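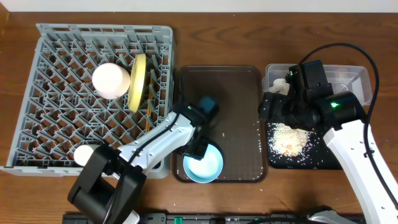
Thread! I spent the day at the Kanaan open day, finally got to see two robot arms doing the after-dinner clean-up, and I have a lot of feelings about rice.

The job goes like this. Dishes on a brown tray, dish rack on the left, a clear tub for the rubbish, and a flat black tray for the leftovers. Two white arms, one big mess. It's my own kitchen bench most nights!

Hiwot Demissie was running the table and took every question going, including mine (I asked far too many). She told us they'd practised the bowl 248 times before letting visitors in. The bowl!

Favourite thing to look at: the grippers up close. They're chunky, black and a bit boxy, with little green lights, and I'd pictured something much more delicate for picking up a plate.

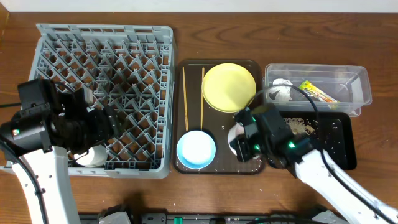 Tallow newsletter, issue 6, p. 2

That line's from the write-up they handed out at the door, by Paloma Whitfield. Well worth grabbing a copy if you go. She's very good on why chopsticks are such a pain: thin, light, and they never lie quite the way you'd like.

And the rubbish is proper rubbish. Crumpled tissue and a snack wrapper in the tub, yellow and green, the sort of thing I've got down the side of my couch.

There were around 200 of us through the place, and the kids got the best spots up front, which is fair. One little guy kept yelling "get the rice!" at the arms. Same, mate.
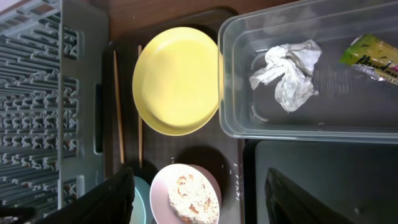
Stuff to know if you're going to the next one

It's in July, same building, and it's free. Get there early if you want to stand near the table. The Ondel room next door has tea and somewhere to sit. I'm going back for sure, and I'm bringing my dad.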